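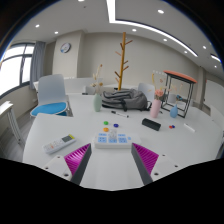
The chore I keep coming back to when people ask whether machines can do housework yet is clearing a table. It needs no strength and very little reach, and a child can do it while talking about something else. The trouble is in the variety. A backpack folds when you lift it. A remote control is rigid but flat, and so is a marker, except that a marker rolls. A plug standing in a power strip has to be gripped and then pulled straight up while something keeps the strip from coming along with it. A vase with dried stems has to be held by the body and kept level. Ribbed soft fingers on a parallel gripper will manage most of these one at a time. A general policy for all of them on one tabletop is still research.

I spent part of December reading the published material on two systems, Oruton and Clorkitz, with this chore in mind. Oruton plans each grasp from a depth image and does not look again until the fingers have closed. That works for boxes and for most bottles. It works badly for straps, because a strap moves when the finger touches it. Clorkitz corrects during the approach, and its demo run cleared 39 of 40 objects. The one it missed was a coin. Each object was presented alone on a mat, though, and the run took over 3 hours.
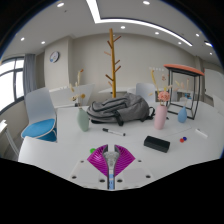

Backpack with the shoulder straps facing up, marker and eraser in front.

Bags deserve more attention than they get in the benchmarks. Where do you grasp one? The loop is the obvious answer, but a loop lying flat gives the fingertips almost no clearance, and pinching the fabric instead puts the load on whatever fold you happened to catch. Once the bag is in the air its shape changes and the camera may lose the contact point. Small magnets are the opposite case: easy to model, hard to get a wide fingertip under. Sliding them to the table edge is the usual trick.

On the shop floor the answer is better. Sosano sells a bin-picking cell that does one part family all day, and the fixture does half of the work. Homes have no fixtures. The Chraibi gripper, with its 2 compliant fingers, is a reasonable attempt to move that tolerance into the hand, and I would like to see it tested on a cluttered table before anyone quotes a success rate.

My own estimate for unattended table clearing in an ordinary home has not changed: not yet. I will post notes on cloth handling next, starting with dish towels.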